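Flerent Gymnastics Scores
README and data card
Version of March 29, 2019
Maintainer: Lorena Insaurralde

Summary

Flerent is a table of judged routines from one season of high school girls' gymnastics in the Prisenport league. Each row is one routine on one event by one gymnast. The table holds the start value, the execution scores from each judge, any neutral deductions and the final score as posted. It was put together to study how far two judges on the same panel differ, and whether the gap depends on the event or on the position in the rotation.

The source material is the paper score sheets kept by the host school after each meet. Sheets were typed in by hand, one meet at a time, and then checked against the posted team totals.

Contents

routines.csv – the main table, one row per routine
meets.csv – one row per meet, with host school, meet type and equipment notes
teams.csv – team codes and the season each team joined the league
changes.txt – corrections made after the first typed copy

There were 300 routines on the sheets. Of these, 284 are in routines.csv. The rest were left out because a judge's score could not be read or because the routine was stopped and restarted after an equipment fault. The left-out routines are listed by sheet number in changes.txt, with the cause for each.
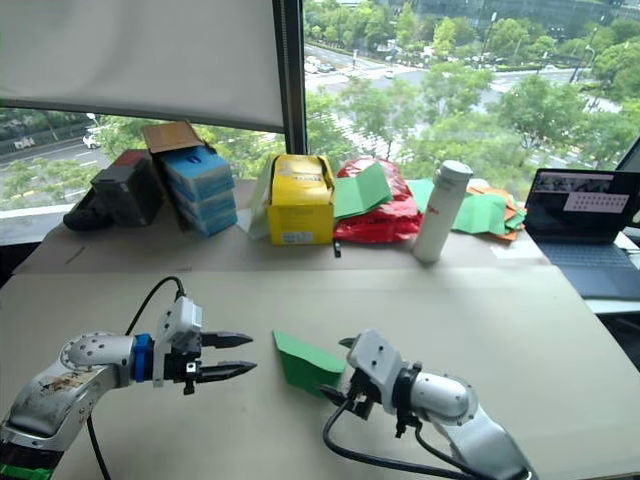

All 10 teams in the league appear at least once. Teams with a small roster have fewer rows, and two teams did not enter bars in the first half of the season. No weighting has been applied to correct for this. Anyone comparing teams should do so within an event.

Fields in routines.csv

sheet_id: number written on the top right corner of the score sheet. Unique within a meet, but not across meets.
meet_id: key into meets.csv.
team_id: key into teams.csv.
gymnast_id: random code, the same for one gymnast all season. The list linking codes to names was destroyed after the check.
event: VT, UB, BB or FX.
rotation_pos: position in the lineup, starting at one. Exhibition routines have no position and the field is blank.
start_value: as written by the head judge.
judge_a, judge_b: execution scores before averaging.
neutral_ded: deductions for time, line or attire. Zero if none was written.
final: score as posted. It is copied from the sheet and never computed.

Blank means not recorded. It does not mean zero. The one exception is neutral_ded, as noted, since judges in this league leave that box empty when there is nothing to take off.

Known problems

Judge order is not stable. The sheets have a box for the first judge and a box for the second, but at some meets the boxes were filled in by whoever handed in a slip first. Treat judge_a and judge_b as an unordered pair. There is no judge identifier in this release.

The final score does not always equal the average of the two judges minus deductions. Most of the differences are rounding. Where the difference is larger, the judges had a conference and the sheet shows only the result – the scores from before the conference are not available.

Vault rows hold the better of two vaults. The other vault was not kept on the sheet at most meets, so it has been dropped everywhere for the sake of a uniform table.

Floor start values from the Grewal invitational were written in a different scale. They have been converted, and the original values are in changes.txt.

Checking

After entry, 50 rows were drawn at random and typed again from the sheets by a second person. Two rows had an error, both in start_value, and both were fixed. Team totals were then added up for every meet and compared with the posted totals. Kikimia was the only host whose posted totals did not match on the first pass. The error was in the posted sheet, and the routine scores were left as they were.

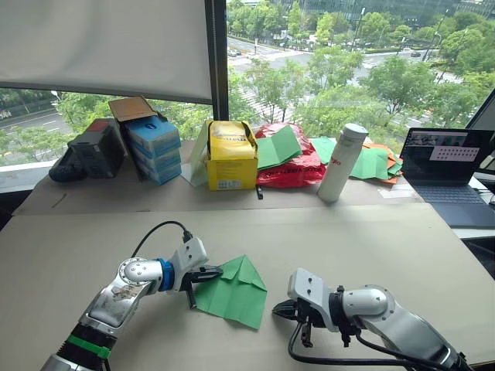
Use and limits

The table is suited to work on judge agreement and lineup order. It is too small for work on single gymnasts and should not be used to rank them. It covers one league and one season, under the rules in force that year. Scores should not be pooled with those from leagues that use three or more judges.

Please do not try to match gymnast codes to names from local meet reports.

Planned changes

The April release will add a judge code for the meets where the slips were kept with the sheets. Column names will stay the same. Rows now in the table will keep their order, and new rows, if any of the unread sheets can be settled, will go at the end.

Corrections should be sent to the maintainer with the meet_id and sheet_id.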